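4.2 Handset activation at launch

We looked at how three mid-sized operators handled the first week of sales for a new handset. Calau and Mirnley took pre-orders; Greenberg sold only over the counter. Activation records were supplied by the operators in June and covered 2898 lines, of which 288 failed at the first attempt.

Most failures came from customers moving a number from another network. Where the old contract was still open, the request sat in a queue until the former operator released the number. Calau shops told buyers to wait 6 hours before trying again. Mirnley gave no fixed time, and its help desk took more calls as a result.
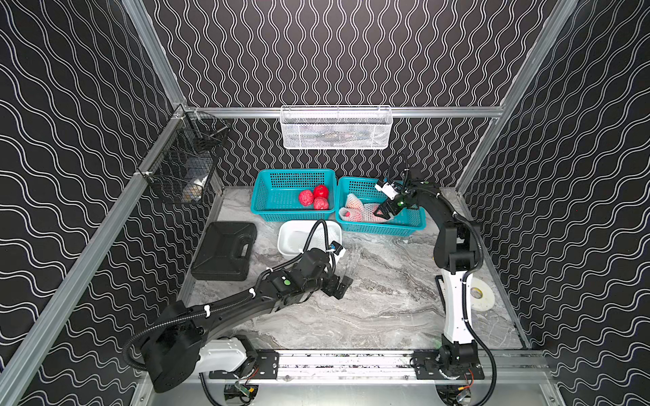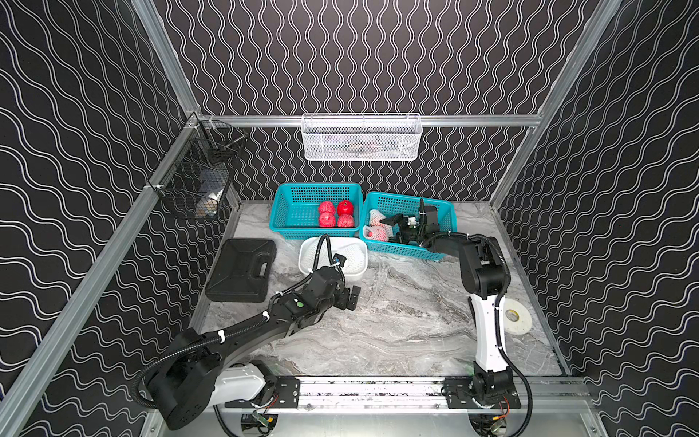

Figure 3. Enclosed workcell with two robot arms and a marble-patterned work surface.

Greenberg had fewer failures per line, but its sample was small and its buyers were mostly existing customers. A survey sent to 300 buyers through the Jokberg panel showed that price plan mattered more to them than activation time. We return to plan choice in Section 5.

We use cookies to remember your reading settings. Accept | Manage

Comments

Were business accounts counted in the 2898? They usually go through a separate desk.

Same wait at my Mirnley shop, I gave up and went back on Wednesday.

Is the survey wording available anywhere? I can't find it in the appendix.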